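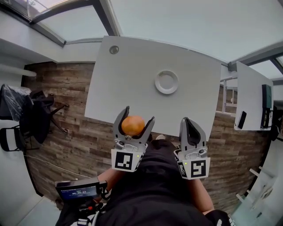 Filed under: Diary, Payments & Open Banking

Print this entry | E-mail this entry

22 May 2024

Up at stupid o'clock, train in, no seat. Wrote half my notes standing up with the laptop bag between my feet. Second day of the payments conference and my voice is already going.

Badge queue again, even though I had a badge. Apparently yesterday's badge is yesterday's colour. Fine. Missed the first ten minutes of the keynote and caught the bit on instant transfers between credit unions, which was the bit I wanted anyway. Slides too small. Must ask for the deck.

Then the Zindard session on fraud reimbursement. Packed. Negin Hosseinzadeh chaired it and kept them all to time, bless her. Big argument over who pays when a customer gets talked into sending the money themselves -- the sending bank, the receiving bank, or split. The Prudside fellow wants a split and a cap. A woman behind me said loudly that a cap is just a price list for crooks. Wrote that down. Didn't get her name, should of asked.

Prudside say their average claim takes 24 days to close. They'd like it at 2. So would their customers I imagine.

Lunch was a wrap. Ate it walking.

Afternoon, four meetings back to back in those little glass booths. Tirkar first, they want us on their account-to-account checkout by June. Told them no chance before our security review is done, and the review hasn't got a start date. They smiled and said June again. Next two were people selling me things I've already bought. Last was Gumede, the reconciliation people, and I quite liked them. Small outfit. They took a file of 104 mismatched payments I'd sent over last week and showed me which ones their system would have matched and which it wouldn't, including a couple it got flat wrong. Wish more of them would do that. Asked for pricing, got a proper number on paper, $40 a seat. Have to check if that's monthly. Didn't check. Idiot.

Phone dead by four. Borrowed a charger off the coffee cart and then forgot to give it back -- it's in my bag now. Take it in tomorow.

Drinks thing after. Stayed for one. Talked to Negin by the coats, she's worried the smaller lenders will get left holding the cheque if the new rules come in as drafted, they just don't have the staff to answer claims that fast. I said we barely do. She wants me on a panel next year. Said yes before thinking.

Home late, toast for dinner. To do:

-- e-mail Gumede re seats, monthly or yearly
-- Tirkar, say no again, in writing
-- expenses, incl. both train fares
-- find other shoes

Bed.

Comments (3)

backofficebev: The price list line is spot on. We had one last winter where the receiving bank didn't even pick up the phone.

Tomasz_R: Is the keynote deck being shared anywhere? I was up the back and couldn't read a thing either.

ledgerhead: If it's yearly let me know and I'll be ringing them myself. We pay far more than that and still match half of it by hand.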